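Notes on the Spring Exhibitions at Hadell

The spring program at the Hadell opened in May and will remain on view through the summer. Visitors who know the building from its winter season will find the upper galleries rearranged, with the ticket desk moved to the side entrance.

The principal exhibition, Bright, brings together 141 works on paper from the Halluvska collection. Most are small, and the curators have hung them low and close together, in the order in which they were acquired. The effect is demanding at first. I would recommend beginning in the far room, where the ink studies are given more space and the lighting is considerably better.
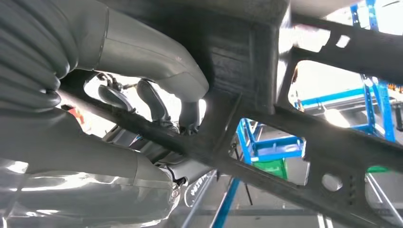
A grey arm and its ribbed cable conduit beneath a dark structure.

On the ground floor, Tivach presents a sound installation for an audience of 10 at a time. Each sitting is short, and entry is by timed ticket only — the morning places are usually the easiest to obtain. The piece is quiet and rewards patience, although noise from the adjoining café does carry into the room.

Attendance on the opening evening was more than 300, and the stairs were crowded until closing. Those who wish to see the drawings properly should plan to arrive before noon.

The printed catalog runs to 210 pages and includes every work in the main exhibition. The reproductions are faithful, but the essays repeat much of the wall text. Copies are available at the desk and may be consulted in the reading room.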